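Home | Rules Help | Play Groups | Downloads | Support Log | Contact

Support log: "Our pilgrims can't leave the second chapter"

Game: Fedilport, boxed edition with the leader's handbook
Reported by: Bohumila Beneš, Holtmont youth group
Answered by: Radek Šimek, rules help
Status: Solved, with one thing left open

The report

Hello! First of all, we are having a wonderful time with Fedilport. My group meets in the hall at Holtmont, nine of them most weeks, and they've taken to it faster than anything I've tried with them (they even learn the memory verses on the bus, which I never thought I'd see). But we're stuck! In chapter 2 the pilgrims have to cross the salt marsh, and the handbook says they need 25 Courage between them to light the beacon on the far side. We finished every encounter, did every verse, and came out well short. I let them try again the week after and the same thing happened. Are we missing an encounter? I don't want to just wave them through, they'd know straight away!

First reply, Radek

What a great message to open, thank you! You're not missing an encounter. Chapter 2 has the ferryman, the broken causeway and the lamp seller, and that's the lot. Could you tell me three things?

1. Which printing of the handbook do you have? Look inside the back cover, bottom left.
2. When a player recites a verse, do you give the Courage to that player or put it in the shared pool?
3. Does anyone in the group play the Watchman?

Reply, Bohumila

First printing, the one with the green spine. Courage goes to the player, because the character sheet has a box for it. And yes, we have a Watchman and he's very proud of it!

Second reply, Radek

Lovely, that's nearly everything I need. I set chapter 2 up at home last night with the same printing and played it through using your method, and I ended up short too. So it's nothing you've done wrong. There are two separate problems and they add up.
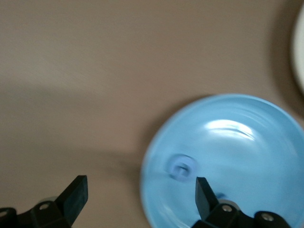 Fix 1: Verse Courage is paid twice

In the first printing, page 14 says a recited verse earns Courage "for the pilgrim". It should say "for the pilgrim and for the company". The player writes it on their sheet, and the same amount goes into the pool. The character sheet was right all along, it only shows half of what should happen. This one change gets most groups over the line.

Fix 2: The Watchman doesn't spend Courage to keep watch

The Watchman's card has a small lantern symbol, and the key at the front lists that symbol as "spend". That key belongs to an earlier draft. The lantern means "lend": the Watchman puts Courage down at nightfall and picks it up again at dawn. If yours has been losing it every night, the poor lad has been paying for everybody's sleep!

What to do at your next session

Go back to the morning before the beacon. Don't replay the encounters. Add up the verses they've already learned, pay that total into the pool, and give the Watchman back what he lost in the marsh. Then let them light it. I'd read the passage about the lamp on its stand just before, it suits that moment beautifully and makes for a good talk afterwards.

Reply, Bohumila

It worked! They had 2 to spare! I read the passage as you said and we talked for so long that the parents were waiting in the car park. The Watchman made a speech. One more question: in chapter 3 the gate at Plonport asks for 800 silver, and my group gives its silver away at every chance (I'm delighted, but they're broke). Do they need to start saving?

Third reply, Radek

Oh, I love that they're doing that. No, don't let them save! Keep a quiet note of everything they give away. At the gate, the keeper reads the names of the people they helped, and silver given counts the same as silver carried. It's on the sealed page at the back, so please don't let them see this log until they've been through.

If they still come up short, the keeper will take a promise from each pilgrim in place of the rest. Write the promises down, they matter in chapter 5.

Still open

The lantern symbol is also wrong on the Healer's card, but there I'm not yet sure what it ought to mean. I've asked Đỗ, who drew the cards, and will add the answer to this log. Until then, treat it as "lend" for the Healer too. Corrected keys should be ready to download in February.

Comments

marshwalker: We had the green spine as well and I'd been quietly fudging the beacon for two groups running. So pleased to have the proper rule!

Tilly's dad: Does Fix 1 count for verses learned in chapter 1, or only in the marsh?

Radek Šimek: All of them, from the very first one! Pay them in when the company reaches the ferryman.

green_lantern_gran: My Healer has been spending hers since the start and never complained once. I shall be making it up to her.

Contact rules help | © Fedilport Games | Back to top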